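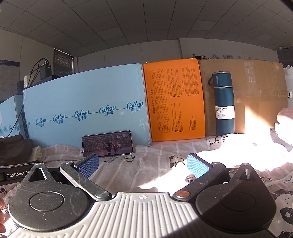

Do I need to own a lot of stuff to apply? One bed's worth is plenty, as long as some of it is in boxes and you haven't decided what to do with it.

Grasenside is looking for 30 people to take part in a four-week home study on the bed as a sorting surface. If you've ever moved, changed seasons or cleaned out a closet, you know the method: everything goes on the bed, because you'll have to deal with it before you can sleep. That's the theory. I've read a lot of organizing books that repeat it, and not one offers a shred of evidence. My own guess is that most of it gets moved to the floor at midnight and goes back on the bed the next morning.

I could be wrong, and I'd like to find out.

What we're asking

You'll do two sorting sessions a week in your own bedroom, each lasting up to 90 minutes. In one you work on the bed. In the other you work anywhere else: a table, the floor, the top of a dresser. Sort whatever you like. Folded clothes, knitwear, towels, small boxed goods and sealed moving boxes that have been waiting for a decision all count. Paperwork doesn't, and neither does anything in a garage.

After each session you fill in a two-page log: what you started with, what left the bedroom, what went back in a box, and where the rest was when you went to sleep. Please write down the last part even if it's embarrassing. A log that says "all done" eight times in a row is going to make me suspicious.

Play a video on your phone while you work if that's how you normally do it. Plenty of people prop the thing up on the bed and half watch. We'd like you to note it in the log, along with whether you think it slowed you down. I don't take the usual advice about silence and focus on faith, either.

Who can apply

Adults living in Birkton or within an easy bus ride of it. You need a bed you can clear enough to work on and a second surface in the same home. Renters, people with roommates and people between apartments are welcome. We have enough applicants who run organizing businesses, and we're not taking more – they tend to tell us what should happen.

You don't need to buy bins, labels or a system. If a friend is selling you a system, please wait until the study is over.

What you get

A flat payment of $106, paid at the end if you hand in at least six of the eight logs. There is no bonus for throwing things out. An earlier group, run under the name Prunari, had 29 people and paid by the bag, and what we learned from it is that people will fill bags if you pay them for bags.

You won't get a tidier home, or at least I can't promise one. You won't get a certificate.

How to apply

Write to Shota Sekiguchi at the Grasenside front desk, or leave a note there in person. Tell us in a few lines what's waiting to be sorted, how long it's been waiting, and what you've already tried. Don't send an inventory. Shota ran the sorting logs for a similar group in Chiba and will answer questions about the forms.

Applications close 8 December 2019. If we have room for you, you'll get a call and a short home visit before the first session. Please leave the bedroom as it is for the visit.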